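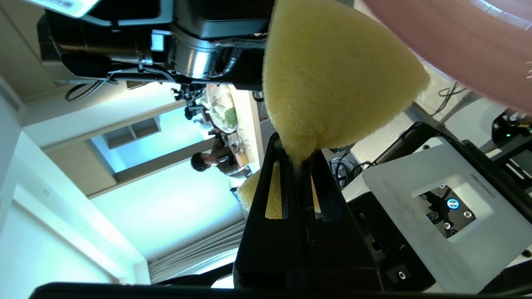
## 4. Looking after the sponge

The Noltel cleaning set comes with yellow foam sponges. The foam is soft and open-pored, and it will tear if it is pulled hard from one corner.

### 4.1 Before first use

1. Take the sponge out of its wrapper and shake off any loose crumbs of foam.
2. Hold it under cool running water until it is soaked through.
3. Press it flat between your palms. Do not twist it.
4. Repeat until the water runs clear.

**Note:** A new sponge may feel stiff. It softens after the first soak.

### 4.2 Wiping a surface

1. Pick up crumbs and grit with a dry cloth.
2. Wet the sponge and squeeze it until it stops dripping.
3. Hold it by one end and let the rest spread out over the surface.
4. Wipe in straight lines, rinsing after each pass.
5. Dry the surface with a clean towel.

**Caution:** Keep the sponge away from hobs, lamps and heaters. Foam can melt or catch fire.

**Caution:** Do not use bleach.

### 4.3 Washing and drying

1. Wash by hand in warm water, no hotter than 60 °C, with a little washing-up liquid.
2. Rinse well and press out the water.
3. Stand the sponge on its edge in an airy place.

Do not put it away damp. Replace it after 8 weeks of daily use, or sooner if it smells or starts to shed. Replacement sponges are sold singly under part number 1384. For the Gomen floor pad, see section 5.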